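Print this release | E-mail to a friend

Caltevance Opens Parts Kitting Room at Its Britis Shop

BRITIS, 2/21/17 - Caltevance has opened a room at its Britis shop given over to one job: putting together complete parts kits for people who repair door locks, coin returns and small dispensers. We have wanted a place like this for years, and we're delighted to finally have the tables set up and orders moving across them!

The first kit line is called Yimer. A Yimer kit is built around a push-pull solenoid, the little part that pulls a plunger in when the current comes on and lets a spring send it back out. Repair shops go through a lot of them. Until now most of our customers bought the solenoid from us, the board from somewhere else, and cut and crimped their own leads at the bench. Our solenoids come with the cable attached and a white plug on the end, so that part of the evening is over before it starts.
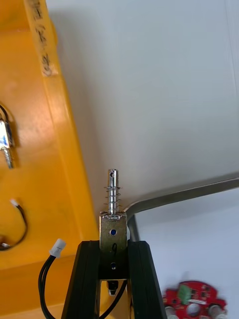
One repair shop owner who tried the early kits wrote to us that the plug was what sold her, as she had spent too many nights stripping thin wire under a desk lamp, and she asked if the springs could be sold separately as well. They can. Replacement springs will be in the August price list, along with spare plungers.

Yimer kits come in 4 versions, depending on the size of the solenoid and the board that goes with it. The full Caltevance repair list now runs to 325 items, and 228 of them can be added to any kit at the time of order. Please give the model of the machine you are fixing if you know it - it saves a phone call.

Getting the room right took a good deal of shuffling furniture, and we enjoyed nearly all of it.
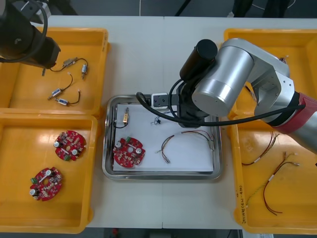

Kits go wrong most often when look-alike parts get mixed, and we gave that a lot of thought before the first order was filled. Bins were too deep and people ended up digging. We settled on shallow trays on a white table, where anything small stands out. Two of the round red boards have a yellow tray to themselves, away from the wired parts, and it makes picking a kit a real pleasure.

A second line, Drotisari, for larger latches, will follow once the Yimer kits have settled in. Shops that would like to try an early set are welcome to write to the Britis counter.

Filed under: Company News, Parts & Repair
3 shares | 0 comments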